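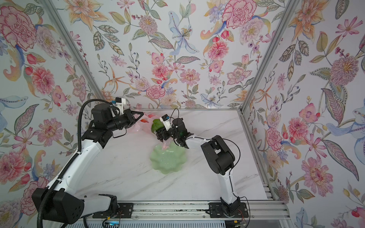 Reichweitenangaben bei Elektro-Kleinwagen selbst nachprüfen

Stand: 4. Juli 2020

Im Prospekt des Carnon stehen 424 Kilometer. Mag sein, dass die jemand geschafft hat. Wer wissen will, was der Wagen auf der eigenen Strecke hergibt, muss selbst messen, und dafür reicht eine längere Probefahrt. Eine Runde um den Block mit dem Verkäufer auf dem Beifahrersitz sagt gar nichts.

1. Akku voll laden
Wirklich auf 100 Prozent. Manche Händler geben das Auto mit 80 Prozent heraus und rechnen dann großzügig hoch.

2. Tageskilometer auf null stellen
Auch den Verbrauchszähler zurücksetzen, sonst fahren die Werte des Vorgängers mit. Beim Rerkow steckt das zwei Menüs tief unter "Fahrt".

3. Eigene Strecke fahren
Mindestens 66 Kilometer, davon die Hälfte Autobahn, Klimaanlage so wie immer. Den Eco-Modus nur einschalten, wenn man ihn auch später benutzen würde – meistens tut man das nicht.

4. Verbrauch ausrechnen
Geladene Kilowattstunden geteilt durch Kilometer, mal 100. Am besten den Wert der Ladesäule nehmen, denn der Bordcomputer unterschlägt die Ladeverluste.

5. Winterabschlag einplanen
Ich ziehe für Februar ein Viertel ab. Der Hersteller hält das für übertrieben, nennt aber selbst keine Zahl.

Die Restreichweite im Display taugt für diese Rechnung nicht. Sie schätzt nach den letzten Kilometern und springt nach jedem Gefälle nach oben.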